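Budgeting for hand-held grippers, spare pads and the rest: what did you end up paying for?

Posted by Celeste Gaete in Equipment and Buying

Hi all. I've been handed the job of putting together an equipment budget for a small manipulation project here in Stesdale. The tasks are everyday stuff: opening and closing cabinet doors, moving drink bottles on and off a shelf, that sort of thing. We want to collect demonstrations with hand-held grippers first and hold off on buying an arm until next year.

I've got one quote so far, from Pritetti, at $1,922 for a hand-held unit with the camera mount and a set of finger pads. It doesn't include the camera, the cards or freight, and I've got no idea whether that's dear or a bargain. My boss (lovely bloke, hates surprises) wants one number for the whole lot by December. What am I forgetting? And should I be asking for one unit or two?

Cheers, Celeste

Jarmo Karppinen

G'day Celeste. I did this exercise last year and blew it, so learn from me! I spent weeks haggling over the gripper and put down nothing at all for the space it was going to be used in. Curtains, lights, a cabinet with a door that swings properly, something on the floor that doesn't glare... it adds up. I'd put the booth on its own line so it can't get nibbled away when somebody wants to trim the total.
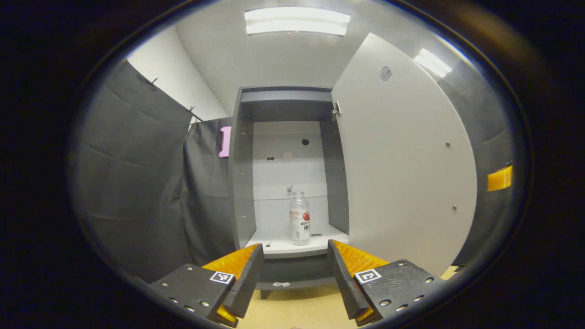

Should the finger pads be bought with the gripper or later on?
Order at least one spare set with the gripper, so you only pay freight once and you know the colour and shape will match.

The other thing I'd push for is two units. I know, I know, it's your biggest line and you're about to double it. But when our only one went back for repair we had people sitting about on full pay, and that cost more than a second unit would have. If two is out of the question, ask Pritetti what they charge for a loaner and write that in.

For bits and pieces (screws, reprinted marker tags, clips, cable ties, tape) I now allow $200 a quarter and it nearly always goes. Storage is separate. We filled our first drive much faster than I'd planned and I had to go cap in hand for another one, which wasn't a fun email to write.

Yuzuki Kuroda

depends what you're doing really. we got ours from Ovutetti and it was fine. get the warranty

Hipólito Zúñiga

Agree with Jarmo on the booth line, not so sure about buying two straight up. We hired a second unit for our busy months and sent it back after, and that suited us because we really only had one person collecting for most of the year. Work out how many people will be holding a gripper at the same time and let that decide it.

A few things from my own spreadsheet, in no special order. Get freight quoted to your actual door, because ours was priced to the city and the last leg was extra. Check whether the price has GST in it. I also keep $500 aside for props, which sounds like heaps until you realise you'll want several kinds of bottle with different caps, and a second cabinet once the first door starts to sag at the hinge. I buy the cabinets flat-packed and put them together myself on a slow afternoon.

And ask for the quote to be held for 90 days if you're not signing until December. Ours lapsed while the paperwork was doing the rounds and the new one came back higher.

Celeste Gaete

Legends, thank you! Booth line is in, spare pads are in, and I've gone back to Pritetti about the loaner price. Yuzuki, do you remember how long the Ovutetti warranty ran for?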